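Benchtop arm for a kitchen task setup, what did you end up spending?
Board index > Hardware > Buying and budgeting

bluecrate
Putting in a request for a single arm with a two-finger gripper. The work is small kitchen handling, mugs and tea bags and that kind of thing. I have quotes from Tirine and Kotov. Tirine wants 3,144 for arm and gripper, no mounts. Kotov is cheaper but the gripper is separate at 1,325 and I can't tell if the cable kit is in there. My limit is 3,000 before I have to go up a level for approval. What am I forgetting?

odette_millet
You're forgetting the overhead mount. We bought ours from Chevalier for 390 and it should have been in the first order. It went in as a second purchase in February and took longer to approve than the arm did.

Also budget for cable management. Ours hang in loops and I would pay for a proper sleeve if I did it over.

dunlap_r
Disagree on the Chevalier mount. 390 for a bracket is a lot. Any machine shop will cut you one.

odette_millet
If you have a shop. We don't. Here is our counter so you can see the reach you need to plan for.

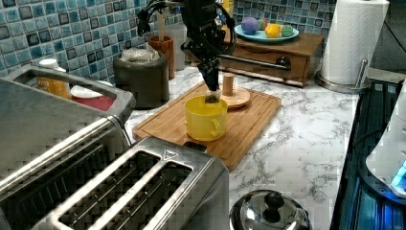
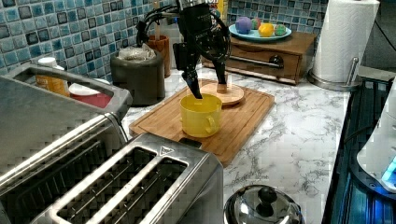
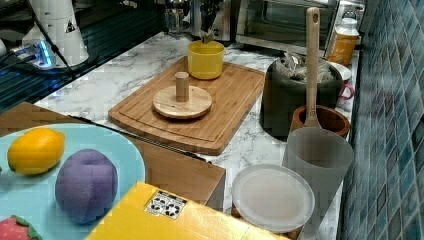
Arm over the counter, yellow mug on the cutting board. Tea bag in the gripper in the first one.

bluecrate
Thanks, that helps. Is all that other stuff on the counter left there on purpose? I was going to ask for a clean bench, four feet of it.

odette_millet
Yes, we leave it. Toaster, paper towels, plate of toy fruit. If you only buy for a clean bench you will find out about clearance later. Measure to the tallest thing you plan to keep out and add the length of the gripper.

hexnut44
Going back to the quotes. Ask Kotov in writing whether the 1,325 covers spare fingers. Mine didn't and I was stuck waiting on a pair. I'd put spares on the first order no matter who you buy from.

dunlap_r
Agree with hexnut on spares. I still think the bigger mistake is buying new at all. Brollness sells refurbished arms and a tea bag weighs nothing. You don't need payload for this.

odette_millet
A mug weighs something. And it's not only payload. With a tea bag you care how well the arm repeats a position, because the target is the opening of a mug. Ask Brollness for a repeatability test on the exact unit. They would not give me one.

dunlap_r
They gave me one. Took two emails.

odette_millet
Then ask twice, I guess. I'd still want it before paying.

bluecrate
OK. Current plan is to ask Tirine to drop the teaching pendant and see if that gets me under 3,000, then put the mount and spare fingers on the same form and go for the higher approval anyway. If I have to go up a level for 390 I may as well ask for all of it.

hexnut44
Do that. Check what shipping costs too. It was not on my quote.

bluecrate
It isn't on either of mine. Writing to both of them this afternoon.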